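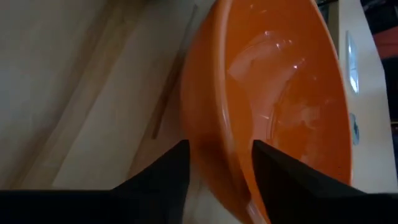 Machines still can't be left alone with the dishes, according to a hotel kitchen manager in Grindosdale who has followed the work at Gradalent since October, and a slow robot that puts every bowl away would be worth more to her than a quick one that leaves the hard ones on the counter.

GRINDOSDALE, December 8, 2018 - Gradalent today released results from its first long-running test of household and shop-floor chores, carried out with its software partner Vonent. The test used Gethin, a robot arm with a two-finger gripper and a small camera mounted close to the fingers.

Gethin made 2,418 attempts at three kinds of chore: moving bowls and cups on a table, folding small towels, and restocking a low shelf. It did best with bowls, which it picks up by the side, with one finger inside and one outside. Gradalent considers this chore close to ready for use in places where a person is nearby.

Shiny bowls remain harder than dull ones. Reflections on the inside of a glossy bowl can be mistaken for an edge, and the arm then closes its fingers in the wrong spot. Vonent changed the way the software looks for a rim partway through the test, and more than 1,000 of the attempts were made with the new version. Missed grips became less common after the change but did not stop.

Towels went poorly. Gethin could lay a flat towel in half but usually needed help when the towel started out in a heap. Shelf restocking fell between the two, with most trouble coming from soft packages that bent when lifted.

The company does not plan to sell Gethin for use in private homes at this time. In its view, no chore in the test can yet be handed over completely, and a person working at an ordinary pace was faster at all of them.

The next stage will take place in a working stockroom and a staff kitchen in Grindosdale. It will cover stacking, wiping down counters and sorting returned items. Towels will be set aside until a new set of fingertips has been tried.

A written summary of the results, including a list of failed attempts by chore, is available on request from the Gradalent press office. Visits to the Grindosdale workshop can be arranged through the same office.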